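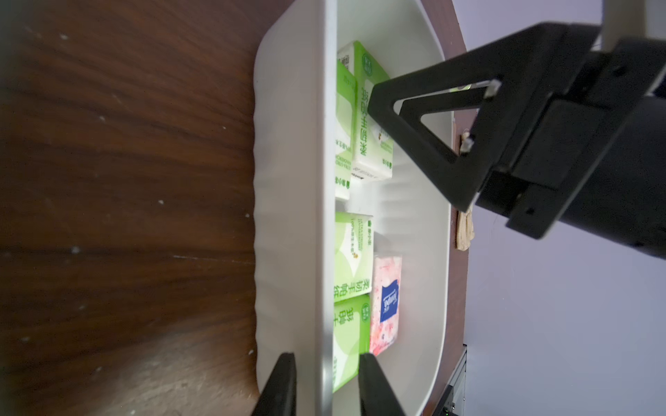 Page 6 of 300

Plovwood Boards > Home & Tidying > Small stuff, where does it go

traybien
ok so tissue packs. I keep buying the little ones, green mostly, one pink, and they end up in every drawer of the house. Put five in a white plastic tray on the table to see if a tray is the answer. Fits fine. But they flop. One standing, one leaning on it, others just lying there. Do I buy dividers or what

gullwing_rd
dividers for tissues?? no. Stand them all on end, shove them to one side, done.

mopsandmore
Disagree w/ gullwing. On end is great till you take two out and then the rest go over like dominoes. Flat, one layer. You lose space but you can grab one without looking.

traybien
flat I only get maybe one row. tray is long and skinny, rounded corners, so the corners are kind of wasted

gullwing_rd
so get a tray with square corners. The Zustitz drawer bins are square and stack. Got mine for the bathroom, no complaints

mopsandmore
The Zustitz ones crack. Two of mine split at the rim by January. The wavy-sided kind like OP has is stiffer, I'd keep it.

gullwing_rd
mine never cracked. what are you putting in them, bricks

pennyloaf
Can we talk about the pink one. Is that a Kleenex? Looks like it. I'd keep it separate, different size packs are what wrecks the row every time. Greens in the tray, pink in your purse, boxes on a shelf.

traybien
purse is a good idea. not sure about the shelf, boxes live on the table bc thats where people sneeze
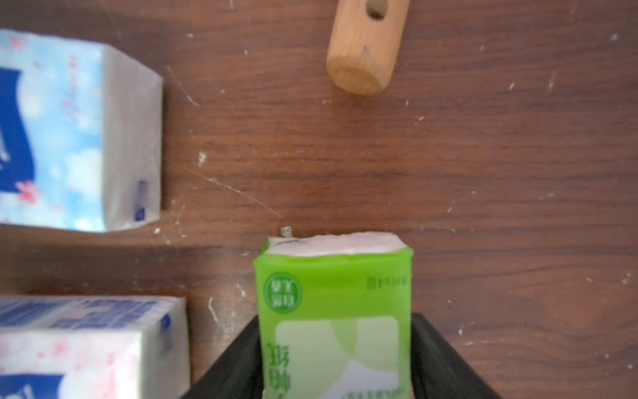

Posted by Hatsue Okabe (okabe_h), member, 2391 posts

Table people unite. Boxes out, small packs next to them, who is walking to a shelf mid-sneeze. Love the cherry blossom boxes btw, the sky blue w/ the clouds. I'd leave those out just for looks.

My only rule — opened packs don't go back in with the sealed ones. The lime green one with tissue showing at the top, that's your next one, use it up. Otherwise you have four half packs and they all get fuzzy.

mopsandmore
yes to this. fuzzy packs are the worst, lint on everythign

gullwing_rd
Boxes on the table is clutter, sorry. One box, fine. Two is a display.

okabe_h
it's a nice display

lev_palamarchuk
Lev Palamarchuk here, I run the swap thread. If the dominoes thing bugs you, cut a strip of cardboard the width of the tray, fold it into an L, wedge it behind the last pack. Slide it up as you use them. Free. Been doing it with tea bags in a Stetsiuk tin for years, same problem.

traybien
oh thats smart. will the rounded ends mess it up?

lev_palamarchuk
Nah. Round off the bottom corners of the cardboard w/ scissors. Cereal box is too thin, use a shipping box.

pennyloaf
or just a rubber band around the greens?

lev_palamarchuk
Then you have to take the band off every time. With a runny nose.

pennyloaf
fair

gullwing_rd
still say square bin

traybien
going w/ cardboard, pink one to the purse, both boxes staying put. will report back Friday if I remember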